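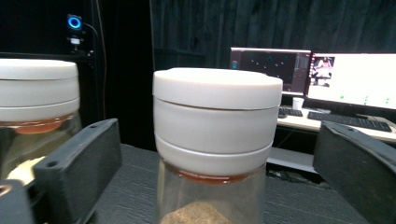 Breltora Hand-Held Gripper, with the Anine Training Method

If you have ever tried to teach a robot a kitchen chore by steering its arm with a joystick, you already know why we built the Breltora. It is a gripper you carry in your own hand. You do the job the way you normally would, the camera on the tool records the view between the fingers, and the Anine software turns those recordings into something an arm can learn from. We have been fussing over it for a long while now, and we are very happy to finally have a page for it!

How the method works

Most labs record a task in one tidy setup and then wonder why the arm gets lost when a lamp moves. Ademir Sales, who wrote the first version of Anine, went the other way – he asked people to keep the clutter in. Jars with screw lids, desks with monitors and keyboards behind them, dark curtains, pale wood grain under the fingers. Anine also keeps the stretches where the fingers hold nothing at all, and learns from them how wide the gap should be before a reach begins.

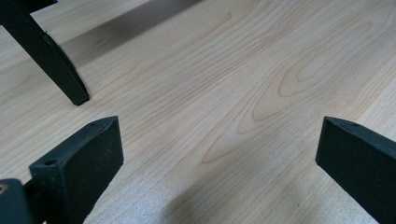

Open fingers over a wood-grain surface, as seen from the tool camera.

What we found

In our jar trials we trained one policy on 2551 short recordings and a second on the same set with the empty-finger stretches trimmed out. Each got 40 tries on jars it had not met before. The full set managed 31 good grasps and the trimmed set 20, so we now leave those stretches in by default (you can still switch them off, and a few of our customers do). Shiny tabletops remain harder than dull ones, and we are still working on that.

What comes with it

Breltora gripper with matte finger pads
Tool camera and mount
Anine software, one lab license
Dukilix carrying case
Spare finger pads, one pair

The D'Amico wrist adapter, for fitting the same fingers to an arm, is sold separately. Please check your flange pattern before you order, or write to us and we will gladly look it up for you.

A full charge is good for nearly 300 short recordings. Orders placed before 11 in the morning are packed the same day.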